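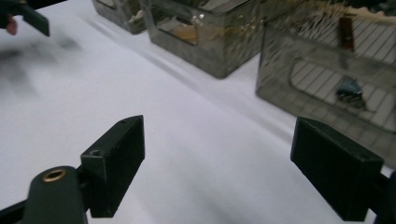
*white table, the gray tubs*

April, past midnight

Home from Drokmont. Feet dead. Writing this before I lose it.

First full run with the orchestra. Pit at the Tokthorpe is tiny, brass stuck under the stage lip so every loud bit comes out like it's in a closet. Esmaeil says bodies in seats will fix it. 403 seats. We've sold 101 for opening. So, some bodies.

Act one ran long again. The ferry number still drags, all that business with the rope, and then the key change and nobody breathes in the same place. I came in early on "Lanterns." Twice. Kamran looked at me from the piano with that look. He was nice about it at the break, which is worse.

BUT the quartet. Finally. We have been sawing away at that thing since before the snow melted and tonight it just sat there in the air, four lines, all of them clear. I got goosebumps in my own song, is that allowed? Had to stare at the exit sign so I wouldn't cry. Jalali came in under me on the low line so soft I didn't hear her start. Want to do it again right now. 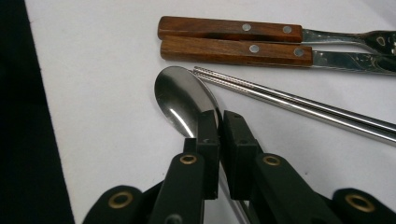 Then act two happened. Turntable stuck halfway thru the storm so the chorus had to walk around it, singing, trying to look windblown. Somebody's hat went in the pit. Second clarinet played on with it in her lap.

Notes from Esmaeil, so I have them:

- stop looking down on "my father's house"
- T's!! every T in the finale
- slower exit after the letter
- don't sing the reprise pretty. She's angry

That last one he's right and I hate it. I've been singing it the way the woman on the old Indum record does, the one I wore out in high school. Big round vowels. Lovely. Wrong for her. She's just lost the boat and the brother, she wouldn't be thinking about vowels. Tried it rougher in the car coming home, windows up, and it scared me a little. Good I think. Ask Kamran if we can take it down a half step, just the last eight bars. He'll say no.

Costume fitting moved to 4. Green coat still too long, I stepped on it going up the stairs and heard something rip. Didn't tell wardrobe. Tell wardrobe.

Band parts bill came, 1,299, Esmaeil read it out loud and then went outside for a while.

Throat scratchy. Tea, no talking tomorow till noon. Must find my other black shoes. Bed.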